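Section 3: Setting Up the Panic Buttons

Read this section after the Viter base station is mounted and connected to power (Section 2). The base station must show a steady green light before you add any buttons. If the light is amber, the backup battery is still charging. You can add buttons while it charges, but you can't run the full test at the end of this section.

The Viter kit comes with 2 wireless panic buttons. One is a fixed button for use under a counter, beside a bed or inside a closet. The other is a pendant that can be worn on the lanyard or clipped to a belt. Both send the same signal. The base station treats them the same way unless you change the alarm type in the Sowa app.

What you need

- The Viter base station, powered and online
- The fixed button and the pendant
- A phone with the Sowa app installed and signed in as the account owner
- The mounting plate, adhesive pad and screws from bag C
- A small Phillips screwdriver
- Your Wollow monitoring number, printed on the card in the welcome envelope, if you have signed up for monitoring

CAUTION: Until you finish "Putting the system in test mode" below, a press of either button may be passed to the Wollow monitoring center as a real robbery or intrusion. Some cities and counties charge a fee for false alarms. Leave the battery tabs in place until you are told to pull them.

3.1 Putting the system in test mode

1. Open Sowa and tap the name of your base station.
2. Tap Service, then Test Mode.
3. Enter your owner code. A user code will not work.
4. Choose how long the test should last. The longest setting is 100 minutes.
5. Wait for the base station to beep twice and for its light to turn blue.
6. If you have Wollow monitoring, call the number on your card and tell the operator that you are testing. Give the account number and your spoken password.

Test mode ends by itself when the time runs out. The light goes back to green and the base station beeps once. If you are still working at that point, start again from step 1. The call to Wollow has to be repeated too, as the center only keeps the account on test for the time you gave.

Note: Test mode silences the outside siren. The inside sounder still works, at low volume.

3.2 Adding the fixed button

1. In Sowa, tap Devices, then Add, then Panic Button.
2. Pull the plastic tab out of the battery door on the fixed button. The indicator flashes red.
3. Hold the button down until the indicator turns solid, then let go.
4. Wait for the app to show the serial number. Check it against the label on the back of the button.
5. Tap Confirm.
6. Type a name for the button. Use the room and the spot, such as "Front counter left" or "Bedroom closet."

The name is sent to the monitoring center with every alarm, and the operator may read it to the police dispatcher. Keep it short and avoid nicknames. "Dad's corner" tells an officer at the door nothing about where the person in trouble is.

If the serial number doesn't appear, move the button closer to the base station and try again. Metal shelving, refrigerators, gun safes and mirrored doors can block the signal. The rated range is 1000 feet in the open, with nothing between the button and the base station. Inside a house or store it will be a good deal less.

3.3 Adding the pendant

Follow the steps in 3.2. The pendant has no tab. Slide the back cover off, turn the battery over so that the plus sign faces you, and put the cover back on. The pendant vibrates when it is ready to be added.

The pendant must be pressed and held to send an alarm. This is a factory setting, meant to cut down on alarms caused by leaning on a table or carrying groceries. The hold time is 3 seconds and can't be changed. The fixed button sends its alarm as soon as it is pressed.

3.4 Choosing a place for the fixed button

Before you stick or screw anything down, walk through the room and decide where you would most likely be standing or sitting if someone forced their way in or demanded money. The button should be within reach of that spot without a visible stretch. Under the lip of a counter works well, and so does the side of a nightstand facing the bed.

Keep the button away from places where a knee, a vacuum cleaner or a chair back will hit it. Keep it out of reach of small children and pets. In a home, look at what is already at floor level and along the baseboards in each room -- cords, heaters, toy boxes -- and pick a place that will still be clear once everything is back where it belongs.

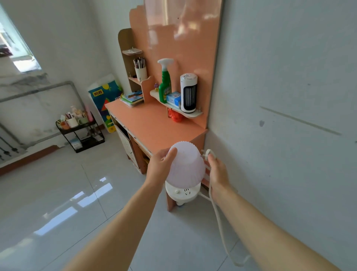 Do not mount the button on the base station itself or on the same shelf. An intruder who finds the base station will usually try to unplug it or break it, and a button beside it will be of no use to you. The base station sends a tamper alarm when it is pulled off the wall, but that alarm has a delay if the system is disarmed.

Do not mount the button outdoors, in a bathroom or over a stove. It is not sealed against steam or rain.

3.5 Mounting the fixed button

1. Tape the button in the place you picked, using painter's tape.
2. Press it. The inside sounder should chirp and Sowa should show "Test signal received."
3. Look at the signal bars next to the button's name. You need at least two bars. If there is only one, try another place or add a Momuvard repeater (sold separately).
4. Take the button down. Wipe the surface with rubbing alcohol and let it dry.
5. Peel one side of the adhesive pad and press it onto the mounting plate.
6. Peel the other side and hold the plate firmly against the surface for a full minute.
7. Leave the plate alone for an hour before you snap the button on. In a cold garage or stockroom, leave it overnight.

Use the screws for rough wood, brick or painted metal. The adhesive will hold at first on these surfaces and let go later. Do not tighten the screws with a power driver. The plate can crack around the holes, and a cracked plate is not covered by the warranty.

3.6 Silent or audible

Each button can be set to silent or audible. To change the setting, tap the button's name in Sowa, then Alarm Type.

Silent: The base station sends the alarm and makes no sound. Its light doesn't change. The phone that owns the account gets no pop-up either, so that a phone lying in view won't give you away. The alarm can be seen in the app's history afterward.

Audible: The inside sounder and the outside siren both start right away. The sirens run until someone enters a code, or until they time out.

Silent is the setting Momuvard suggests for a store counter, where the person pressing the button may be face to face with a robber. Audible is often the better fit for a bedroom, where the noise may send a burglar out of the house before he reaches the hall. The choice is yours. If several people use the system, make sure each of them knows which setting every button has.

WARNING: A panic button calls for help. It doesn't stop a person with a weapon. If you are being robbed, do what you are told and press the button only if you can do it without being seen, or after the person has left. Don't follow anyone out of the building.

3.7 Testing both buttons

1. Check that the base station light is still blue.
2. Press the fixed button. Wait for the chirp.
3. Press and hold the pendant. Wait for the chirp.
4. Take the pendant to each room where it will be worn, and to the driveway, porch or back door. Repeat step 3 in each place.
5. Note any place where there is no chirp. The pendant will not work there, and everyone who wears it should be told.
6. In Sowa, tap History. Every press should be listed with its name and time.
7. If you have monitoring, ask the Wollow operator to read back the signals received. They should match the list.
8. Tap End Test. The light turns green.

Repeat this test once a month, and also after moving the base station, changing the internet router or replacing a battery.

3.8 If an alarm is sent by mistake

Don't unplug the base station. Enter your code in Sowa, tap Cancel Alarm, and answer the phone when Wollow calls. The operator will ask for the spoken password. If you give the wrong password, or don't answer, the operator will go ahead and request police.

For a silent alarm the operator doesn't call the premises. You will need to call Wollow yourself from the number on the account. Officers may already be on the way, and in some areas they have to come to the door even after a cancel. Turn on the outside lights, keep your hands empty, and tell them what happened.

3.9 Battery care

The fixed button and the pendant use the same coin cell. Expect about two years of use from each. Sowa shows a yellow battery mark when a cell is getting low, and the button's indicator blinks once a minute. Put the system in test mode before changing a cell, since opening the cover of the fixed button sends a tamper signal.

CAUTION: Coin cells can cause severe burns inside the body if swallowed. Keep new and used cells away from children. If you think a child has swallowed one, get medical help right away.

Door and window sensors are covered in Section 4.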